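Grimard Open Day Guide
Section 4: Whiteboard eraser demonstration

Bheki Shabalala runs the arm. Khanyisile Engelbrecht looks after visitors.

1. Lay the whiteboard flat on the white table.
2. Switch on the arm and wait for the ready tone.
3. Start the wrist view and the side view on the visitors' display.
4. Load program 103 and set the speed to 100.

Caution: Keep visitors behind the floor line while the arm is powered – this includes pauses between runs. 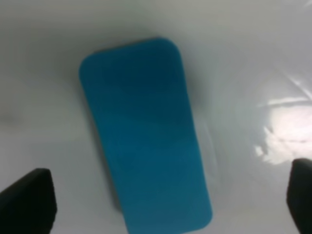
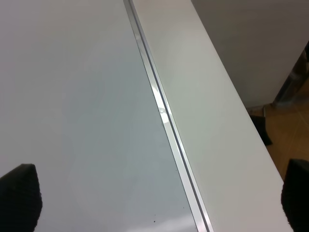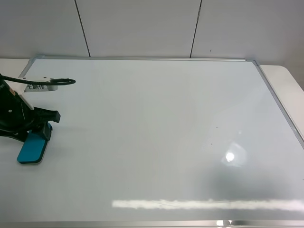
Eraser demonstration. First two views: from the wrist. Third view: side view, with the eraser held against the board.

5. Press Start. Keep one hand near the stop button.
6. At the end of the run, press Park before anyone comes up to the table.

Note: If the gripper closes without the eraser, press Stop and go back to step 4.

For a second group, repeat from step 5.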